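Week 3 notes: the grip that wouldn't let go

Okay, so this is the fault I promised you. Back in January our Canerer arm picked up a dark item, got the "release" command, and kept right on squeezing. Mayu Shibata hit the stop button — good reflexes! — and we pulled the log.

The log had 2,366 lines, and the release was sitting there marked "done." The jaw sensor had read dark, fuzzy stuff as an open gap. Look how little there is to separate the black item from the black finger under it.
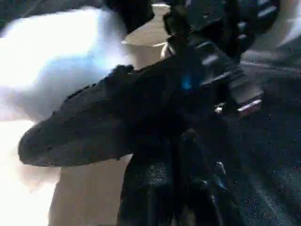
What I want from you

Read the last 50 lines and find where commanded and measured width split apart. Then write me a timeout rule (I used 500 ms, argue with me if you like). Stop button within reach before you power up, please.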